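Insulated lunch bag

An insulated lunch bag is a soft bag that slows down how fast your food warms up (or cools off, if you're carrying soup). I've been writing the entries on kitchen carriers for this little encyclopedia since August, and I have to say this is the one I was looking forward to most!

Construction

Nearly all of them are built as a sandwich: an outer fabric, a layer of foam, and a shiny or silvery lining you can wipe down. The zipper usually runs around three sides so the lid flips right back, and a lot of makers pick a contrasting color for the trim, which I love, mostly for finding the zipper pull at six in the morning. Some lids have a mesh pocket on the inside. That's the spot for a napkin or a flat ice pack, and cold air sinks, so a pack up there does more good than one at the bottom.

Sizes and styles

My old Caltomo is 27 centimeters wide and weighs 400 grams empty, which is on the heavy side, but the foam is nice and thick. The Zenero I bought later has two compartments and folds flat, and I keep going back and forth between them. Leonie Gerlach, who edits these pages with me, swears by a plain drawstring one from Roten and we have agreed to disagree (drawstrings leak cold air, Leonie).

Packing and unpacking

Heavy and cold things go in first, bread and fruit on top. Tubes and slim bottles I stand upright along one side, so they don't roll over the sandwiches. When you get home, take everything out before you put the bag away, even the little stuff in the corners, and leave the lid wide open for the night.

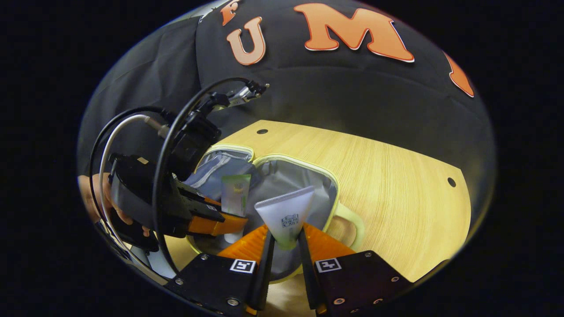

How do you get a sour smell out of the lining?

Wipe it with warm water and a spoonful of baking soda, let that sit for 30 minutes, then wipe again with plain water and dry it open. Go easy along the seams, where crumbs like to hide, and skip the washing machine unless the label says it's fine.

See also: Bento box, Ice pack, Thermos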